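**Tidying trial, bedroom task 4: dressing table**
Pre-start check, Tuesday, Riria home unit

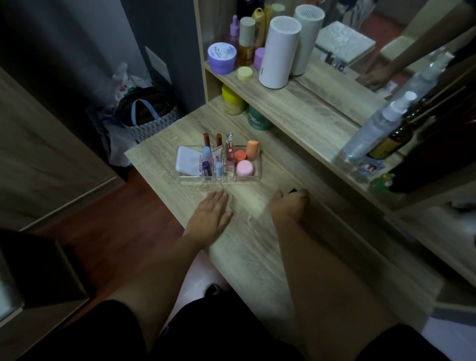

*Photo: Seren Eynon*

- [x] **Desk edge clear of hands before arm is enabled.** Person must stand back behind the tape. Brief them again each run.
- [x] **Force limit set to low.** Clear acrylic organiser on the desk. The depth sensor misses clear plastic, so mark its corners.
- [ ] **Floor clear.** Tote bag and plastic bags to the left. Move both.
- [ ] **Mirror covered.** Riria reached for a reflection in February. Use the grey sheet.
- [ ] **Glass on the pick list?** Lip gloss, and maybe dropper bottles: leave off for now.
- [x] **Stop button tested.** Worked from both sides of the room.

**Comments**
Best run so far on the practice desk took 416 seconds, against a target of 400. Round jars are fine. Thin things lying flat, like a pen or eyeliner, still need a person. I would not pass it for unattended use yet. Recheck the gripper pads at 700 picks.

S.E.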